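A Small Corner With Big Lilies

By the reader homes desk, Gincombe

When I moved to Gincombe in August, I wanted one corner for small work, and I did not want it to be white. So I chose the red-orange paper with lilies.

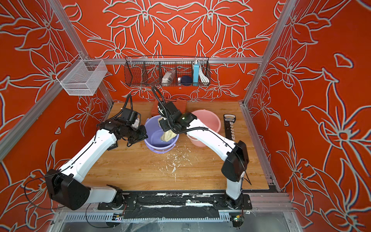

Kovach thinks such a strong pattern makes a person tired, and would keep it to one wall only. I understand this, but three walls feel to me like a little room.

The basket on the back rail comes from Grasto and cost me 16 dollars. It is divided, so the white cable has its own place at the end.
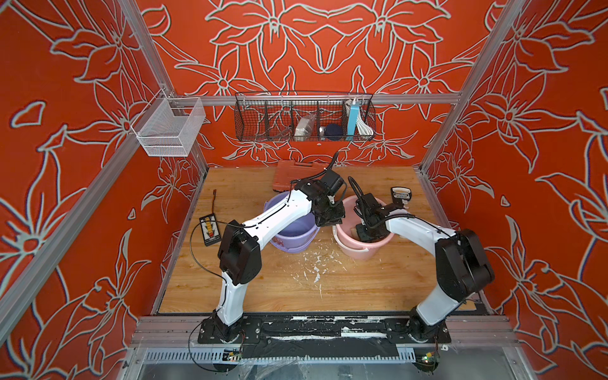 For the table I wanted real wood color and no cloth. White crumbs show on it very much, and I sweep them at 5 in the afternoon.

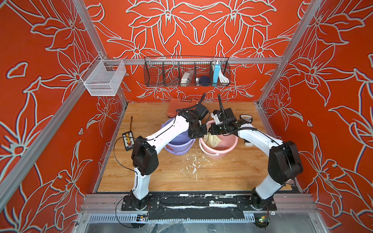
The buckets are the part I like most. I looked for gray ones first, but purple and pink are more friendly beside the orange. They stand close together, and I can reach both from my chair.

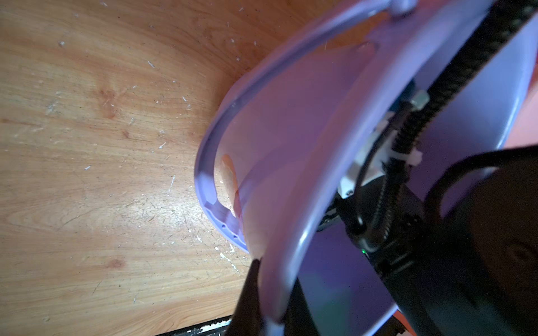
Lavender plastic on light wood, with white flecks still to sweep.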